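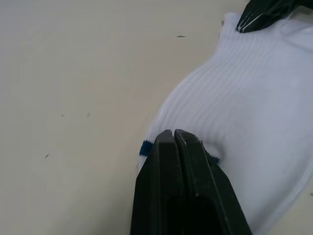
Laundry Room and Folding Table: Walk-Round Checklist, with Comments

Reading time: 4 minutes

Done on a Wednesday in June, starting at the door and going clockwise, as the form insists. Each line is marked OK, FIX or WATCH. Comments are mine and may be ignored, as they were last year.

1. Door and floor

Door opens fully and stays open: OK. It stays open because of a brick. The brick is not on the form.

Floor clear of trailing cables: OK.

Floor clear of odd socks: FIX. One white, one grey, one that has given up on colour. A sock on lino is a very good way of meeting the lino. Pick them up as you drop them, please.

Drain cover seated: WATCH. It rocks if you stand on the left side, so stand on the right side.

2. Washing machines

Hoses free of bulges and cracks: OK on both machines.

Filters cleaned: OK on the Trerkov. The other one gave up two hair grips, a button and something that used to be a shopping list.

Door seals: WATCH. Small socks get into the fold of the rubber and live there for weeks. Run a finger round the seal after every wash, and do it before you accuse anybody of theft.

Temperature labels readable: FIX. The 90 has worn off the dial on the older machine, so the hottest setting now looks like nothing at all. Anyone who has boiled a wool jumper knows where that leads. New sticker wanted.

3. Dryer

Lint screen clean: FIX. It was grey felt from edge to edge, enough to line a coat. Lint catches fire. Clear it every load, including the load you're only putting in for ten minutes.

Vent flap moves freely: OK, after a word with it.

Nothing stored on top: FIX. Two boxes left over from Pesach, marked "kitchen, do not mix". I haven't opened them. They can't stay on a hot appliance, whatever they mustn't be mixed with. Moved to the high shelf for now.

4. Folding table

Table steady: OK. One foot is packed with card and has been since before my time.

Surface smooth, no splinters or snags: OK. Tested with a white knitted sock, the ribbed sort with a dark blue stripe, which will find any rough spot in a table and hang on to it. No pulled threads from the table.

Surface clean: OK. Wipe it before white things go down. Tea is not a cleaning product.

Height: WATCH. Too low for tall people, too high for short ones, so everyone suffers equally. Anyone with a full basket to get through should take a break halfway.

Irons kept off this table: OK today. There is a brown mark in the far corner that suggests this was not always so.

5. Socks (added by request)

Turned right side out before folding: WATCH. A stripe will tell you little about which way out a sock is; look for loose threads inside.

Laid flat before pairing: OK. Smooth the ribbing with the flat of the hand and don't haul on it. Cuffs that have been hauled on end up round the ankle by lunch.

Paired by stripe as well as by size: FIX. Navy and black are different colours. They are different in this room too, once the bulb is sorted out (see 6).

Odd sock box: FIX. It has a limit of 55 and is well past it. The lid is being held down by the iron.

6. Lights, power and cupboard

Ceiling light: FIX. One tube out. Spare is in the cupboard, stock tag 539, behind the paint.

Sockets undamaged: OK. The Ondivico extension lead has been taken away. It was plugged into another extension lead, and I'd rather not discuss it.

Bleach and descaler on the upper shelf with caps on: WATCH. Caps were on. One bottle of Jiang stain remover has lost its label and should go.

Fire blanket in place: OK.

Items marked FIX to be done before the next walk-round. The brick may remain.

Questions about this checklist: leave a note in the tray by the door, form 1176 | Copyright, all rights reserved | Back to top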